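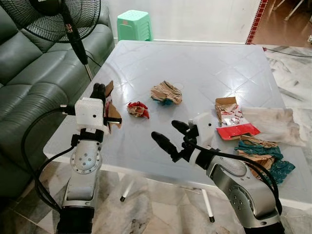 Forums > Manipulation > Safety and good practice > Two-arm sorting cells in domestic rooms: what rules do you apply?

mpramanik
We are writing a house procedure for teleoperated and semi-autonomous sorting with two arms in ordinary living rooms. The task is mixed waste: torn card, wrappers, brown paper, bits of cloth, all on a folding table, sorted by material. I have a draft and would like criticism before it goes to the operators in May.

Draft rules, short form:

1. Both arms stay inside the table outline plus a fixed margin when not carrying an object.
2. One arm moves with a load at a time. The other holds still with its fingers open.
3. Cables from wrist to base are dressed so that no loop can reach the gripper fingers in any permitted pose.
4. Nothing powered that isn't part of the cell within reach of either arm. This includes fans, lamps and chargers.
5. Soft items that hang over the table edge are moved fully on to the table before the run starts.
6. Operator has a stop button in the hand, not on the furniture.

Speed limits are in a separate sheet. Comments please, in particular on 2 and 5.

Mitali Pramanik

--

srizzi
Rule 2 is too strict as written. If the second arm must hold still whenever the first is loaded, you have bought two arms and are using one. We run handovers and two-handed unfolding every day at Sestside. A crumpled wad of paper with something inside it can't be opened with one gripper. Write it as "no independent motion of both arms with a load", and allow coordinated motion under a named mode.

Rule 4 I agree with, but "within reach" needs a definition. Reach of the arm, or reach of the arm plus the longest object it may be holding? A strip of card in the fingers adds a fair amount. The guard on a pedestal fan has gaps that a thin strip will go through.

--

mpramanik
Reach plus object. I will add that. For the fan I would go further and say it is unplugged, or outside the room.

On 2, I take the point about unfolding. My concern is an operator who is watching the left gripper and forgets that the right is still following the other hand. A named mode deals with that if the operator has to select it on purpose.

--

y_tiwari
Disagree with both of you on the fan. Rooms get hot, operators stand for long periods and the motor housings need air as well. We keep a fan in the cell at Brestiven, at low speed, base weighted, and its position is taped on the floor. What we do not allow is a fan blowing across the table top, because wrappers move after the planner has located them. That is a data quality rule as much as a safety one.

Something missing from the draft: the table. Light plastic folding tables slide on marble or tile, rubber feet or no rubber feet. If a gripper presses down near the edge, the table shifts and every position you calibrated is wrong. We check it at the start of each shift and again after any contact. If it has moved more than 5 mm, recalibrate.

--

gayan.u
Seconding the table. I would add a load limit for downward force at the edge. Folding tables can tip if pushed outside the leg line, and the arms in this sort of set-up reach in over the near edge, so that is where the accidental pushes happen.

On rule 5, I would delete it. Cloth hanging over the edge is a normal household condition. If you tidy it first, you are training and testing on a table that doesn't exist in anybody's home. Handle the risk with a rule on what the arm may do about it: lift before pulling, no dragging towards the base.

--

menaka_k
I don't think rule 5 should go. There are two separate cases.

a) Cloth hanging over the far side or the corners. Low risk. Leave it.
b) Cloth hanging over the side nearest the arms. It can get into a joint or catch on a cable loop. Clear it.

So the rule should name the side. Gayan's "lift before pulling" is good and should be in regardless.

For rule 3, "dressed" will be read differently by each person who reads it. Large free loops at the wrist are common since the wrist needs the slack for its full rotation. State a test instead: move each joint to both ends of its range, slowly, with the gripper open, and see whether the other arm's fingers can pass through any loop. If they can, clip it and repeat. We did this on two arms at Okau and it took 30 minutes, including finding the clips.

--

srizzi
Agree with the test. It should be done with the gripper closed on something as well. An open gripper has a different outline.

Also, trailing mains leads on the floor. The draft covers what the arms can reach and says nothing of what the operator can trip on. A thin black lead on pale tile is easy to see, the same lead on dark wood in the next room is not. Route along the wall and tape it at the doorway.

--

y_tiwari
Is there a rule on the waste itself? Stained cloth, food packaging. Our operators load the table by hand between runs. Gloves, and wipe down the finger pads at the end. Torn corrugated card also sheds fibre, which gets into the finger slides.

--

mpramanik
Not yet. Adding gloves and wipe-down.

Revised text:

1. Unchanged.
2. No independent motion of both arms under load. Coordinated motion only in the two-hand mode, selected by the operator.
3. Cable loop test, full joint range, gripper open and then gripper closed on an object. Repeat after any cable is replaced.
4. No powered item within reach plus longest object. Fans only at a taped position outside that distance, not directed at the table top.
5. Near side clear of hanging material. Elsewhere it may hang. Lift before pulling.
6. Unchanged.
7. Table position checked at shift start and after contact. Recalibrate above 5 mm.
8. Floor leads along the wall, taped at doorways.
9. Gloves for loading. Finger pads wiped at end of session.

Gayan, do you have a figure for the edge force?

--

gayan.u
Not one I would give you for your table. Ours is a Navaratnam bench and much heavier. Measure it: spring scale on the near edge, push down until the far legs go light, then set the limit at half.

I still think 5 is too cautious on the near side, but I can live with it.

--

menaka_k
Rule 6: say what happens when the stop is pressed while a gripper is holding something. Ours keeps the grip and locks the joints. Samuele's opens the fingers, if I remember correctly. Either can be defended with cardboard, but the operator has to know which one they are getting.

--

srizzi
It used to open. We changed it to hold after a box came down on somebody's foot. Put "hold" in the text.

Back to top | Contact the moderators | © Manipulation forum, posts remain the property of their authors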